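Flapjacks turn to rubble when I cut them
Posted in Baking and Sweet Things - June

Hoping someone can rescue me, because I'm making a big batch for the school fair and my last two trays were a disaster! I use oats, butter, golden syrup and soft brown sugar, nothing clever, and they taste lovely, but the second the knife goes in they fall to bits. I bake them for 25 minutes in my old Rornum tin (the deep one) and leave them to cool right through before I cut. Do I need more syrup? I don't want them so sticky that the children are glued together by lunchtime.

Flosden

Are you using jumbo oats? They're terrible for crumbling on their own. I do half jumbo and half ordinary porridge oats, and I give the porridge ones a quick whizz first so there's some dusty stuff to hold it all together. Then press it down hard in the tin - really lean on it with the back of a spoon, and go into the corners, which always get forgotten. I also mark the lines while the tray is still warm and then cut along them again once it's cold. I wouldn't add more syrup straight away. Try an extra spoonful if the pressing doesn't sort it, and line the tin so you can lift the whole slab out.

Kang
1,221 posts 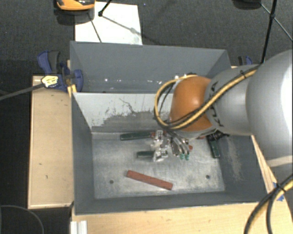

Bars in a metal bin

More butter. Mine never crumble and I don't measure anything.

Jevano
157 posts

Kang's right about the warm cutting, I'd do that first. Also check your oven, mine runs hot and the edges went like gravel until I turned it down a notch and took them out while the middle still looked a bit soft. They firm up in the tin. Save the rubble for putting on yoghurt, it's gorgeous with stewed rhubarb!

Oatywoman
3,010 posts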